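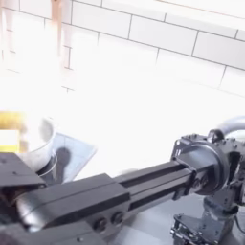

Hudik revises Plosell cartridge board, offers exchange for August run

18 December 2023

Hudik has released a second board revision of the Plosell, its reprogrammable cartridge for 16-bit consoles, and will exchange boards from the August production run that lose saved games. The new boards are marked R2 on the back, below the edge connector. They began shipping from the company's workshop in Grillevthorpe this month.

The August run came to 1,556 boards. According to a notice on the company's support page, 788 of them were fitted with a substitute voltage supervisor after the usual part went out of stock. The substitute has a lower reset threshold. When the console is switched off, the supply to the cartridge falls over several milliseconds, and the save memory stays enabled for part of that time. The console's processor is by then running below its rated voltage and can put stray writes on the bus. Most of these land in unused space. Some land in the save area, and the game finds a bad checksum at the next start and wipes the slot.

Owners had been reporting lost saves since shortly after the August boards went out. Early advice from Hudik was to replace the coin cell, and a number of people did so without any change. The notice now says the battery was not at fault and that cells replaced on the earlier advice can be left where they are.

Which boards are affected

The supervisor is the small five-pin part to the left of the save memory. On affected boards the top marking begins with K. On unaffected boards it begins with A. The shell has to be opened to read it, and Hudik says opening the shell does not void the warranty on this model.

Serial numbers are of no use here. The substitute part was loaded partway through the run, boards were tested in mixed trays, and labels went on after testing, so affected and unaffected boards share the same number range. Buyers who would sooner leave the shell closed can run the save test in the menu software, version 1.4 or later. It fills the save memory with a pattern and asks the user to cycle the power 20 times, then reports any bytes that differ. A pass does not prove the board is fine. A fail is accepted as grounds for an exchange.

Consoles differ in how fast their supply rail drops. Early units with large filter capacitors hold the rail up longest and give the most failures. Later cost-reduced units may never show the fault, even with an affected board. A board that has behaved for months can therefore start losing saves when it is moved to a different console, or when a console has been recapped with larger values than the originals.

What has changed on R2

Save memory on the first revision is static RAM backed by a coin cell. R2 replaces it with ferroelectric memory, which keeps its contents without power, and the cell holder is gone. The footprint for the holder is still on the board but is not connected to anything. Hudik warns against soldering a cell there.

The supervisor has been moved closer to the edge connector and now also gates the write line, where on the first revision it gated only chip enable. Either measure should be enough to stop stray writes. The company has kept both.

Level shifters on the data bus are now fitted on all boards. On the first revision they were present but the direction pin was driven straight from the read line, which led to short periods of contention on some consoles with an expansion unit attached. R2 drives the pin from the programmable logic with a small delay. Current draw measured at the cartridge slot is given as 200 mA at peak, during a write to flash from the memory card, and well under that during play.

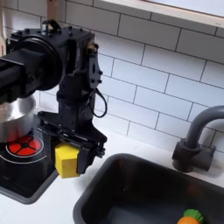
The board outline and mounting holes are unchanged, so R2 fits the existing shell. The cut-out for the card slot is in the same place. The edge connector keeps its hard gold finish and bevel. Board thickness is also the same, a point worth stating given how many low-cost multicarts are made on stock that is too thick and spreads the contacts in the slot.

Assembly has moved to Grímsdóttir, a contract manufacturer that already builds Hudik's video cables. The earlier boards were assembled in-house with a benchtop pick-and-place machine and finished by hand. Hudik says in-house assembly will continue for prototypes and repairs.

Compatibility

The menu software is common to both revisions and detects the save memory type at start-up. Save files copied to the memory card from a first-revision board load on R2 without conversion.

There is one known regression. A small group of games checks whether save memory is present by writing to it with the enable line in a state that the original cartridges ignored. The new write gating blocks this correctly, but three unlicensed titles rely on the write going through and report that no save memory is fitted. A per-game override is planned for menu version 1.6. Until then those titles run but cannot save.

Games that use an extra processor on the original cartridge are supported to the same degree as before. The programmable logic part has not been changed, and Hudik has said it does not have room for the more complex chips. The real-time clock used by a handful of role-playing titles is a different matter. On the first revision it ran from the coin cell. With no cell on R2, the clock runs only while the console is on, and the time has to be set again at each start. Buyers who need a running clock are advised to stay with the first revision, and a limited number of those boards with the correct supervisor will be kept in stock.

The 50 Hz and 60 Hz region setting works as before, and is still stored per game.

Exchange terms

Owners of affected boards can choose between an R2 board and a repaired first-revision board. The repair replaces the supervisor and adds one wire on the underside to gate the write line. Shells and labels stay with the owner, and only the bare board needs to be posted. Saves should be copied to the memory card first through the menu's backup option. Hudik will not try to recover saves from returned boards.

There is no charge for either option where the save test fails or the supervisor marking begins with K. Owners of unaffected first-revision boards can move to R2 for 20 dollars plus postage, with the old board returned. Boards that have been modified are looked at case by case. A replaced coin cell does not count as a modification, and neither does a cell holder added by the owner, as long as the pads are intact.

Return postage is covered within Canada. Overseas customers pay to send the board in and are refunded to their original payment method once it arrives. Requests go through the form on the support page, which asks for the order number, the supervisor marking or a copy of the test log, and the console model. Resellers have been told to send customers to the same form and not to swap stock over the counter, as some of their stock is from the August run and has not been checked.

For owners who are able to do surface-mount work, the notice includes a drawing of the repair and a part number for the correct supervisor. Hudik will post the part in an envelope free of charge on request. The pads are small and sit close to a ceramic capacitor that cracks easily if the board is heated unevenly, so preheating is recommended. A board damaged during a home repair can still be sent in, but is then handled at the 20 dollar rate.

Availability

R2 is listed at the same price as the first revision, with or without shell. Orders placed before the listing changed and not yet shipped have been moved to R2 automatically, except where the customer has asked for the clock-capable board. Exchange boards are being sent ahead of new orders, and the listing shows a longer lead time as a result.

The schematic for R2 has been added to the company's download page next to the earlier one. Source for the programmable logic remains closed. Menu version 1.5, which adds detection of the new memory and fixes sorting in folders with long file names, can be downloaded now and is recommended for both revisions.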